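Shared Kitchen at Pickering Hall Opens Again After Renovation

2024-05-06

The small teaching kitchen on the ground floor of Pickering Hall is open again to residents. It was closed since November, when the old wall behind the counter was found to be damp and the floor near the sink had to be taken up. The work took longer than it was planned, but the people who use the room for cooking classes and family meals can now make a booking as before.

The biggest change is the wall. The old yellow paint is gone, and in its place there are glossy white tiles with dark gray lines between them. The counter is white too, and the cooktop is black and flat, so it can be wiped with one cloth after the class. The former stove had four iron plates which were very difficult to clean, and two of them did not heat well in the last year.

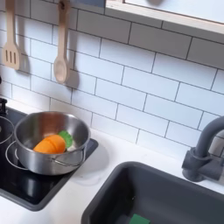
The new cooktop and tiled wall in the Pickering Hall kitchen, with wooden utensils hanging over the counter.

The tiles and the counter were installed by Grullent, a local firm which also repaired the stairs of the building. Hoi-yan Chou, who manages the bookings, told our newsletter that the choice of the color was discussed for many weeks. Some residents wanted green. "We looked at the samples in the evening with the lamps on, and the green became almost black," she said. "The room has only one window and we need all the light we can get. So we took the white, and I think even the green people are content now."

The dark lines between the tiles were her own wish. In her former apartment the lines were white, and after one winter of frying they did not look white any more.

Another change is the storage. Before, spoons and spatulas were kept in two deep drawers together with everything else, and at every class the first minutes were lost with searching. Now the wooden utensils which are used most often hang on the wall, where all can reach them. Knives stay in the locked drawer, and the key is given together with the key of the room. The large pots of the hall are in the lower cabinet, on the left. Please do not put them on the upper shelf, which is made for light things only.

Sheila Tapley, who teaches the cooking class for beginners, tried the kitchen last week with a small group. They made lentil soup and flat bread. She said that the cooktop heats faster than the old one and that her first onions became too brown for this reason. She now advises everybody to begin with a lower setting than they are used to at home. Pans with a rough bottom should not be pushed over the glass surface. They must be lifted.

The children's corner of the program also comes back. In this part, the youngest visitors learn the names of vegetables and the order of a simple recipe before they work with real food.

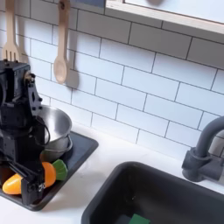

A toy carrot and a steel bowl are enough for a first lesson about soup, in the opinion of Ms. Tapley. The children decide what goes in the bowl and what comes after it, and they also practice to put everything back at the end. Real vegetables come later, when the child can stand safely at the counter and listen to the instructions. The lesson is for children from four years, and one adult must stay in the room. There is no charge, but the places are limited and a name should be written on the list at the front desk.

For the adult classes the price is 33 dollars for one evening, with the ingredients included. A private booking of the kitchen costs 50 dollars and lasts 90 minutes. Cleaning time is part of the booking, so please stop cooking early enough. Those who want to cook for a bigger family party should speak first with Ms. Chou, as the tables in the next room are booked separately.

Some small works are still open. The fan makes a noise at the highest level, and Grullent will come again to look at it. The second trash bin for food waste is ordered but has not arrived. Until then, vegetable peels can be carried to the brown container in the yard behind the building.

Bookings are accepted at the front desk of Pickering Hall or by phone, extension 193.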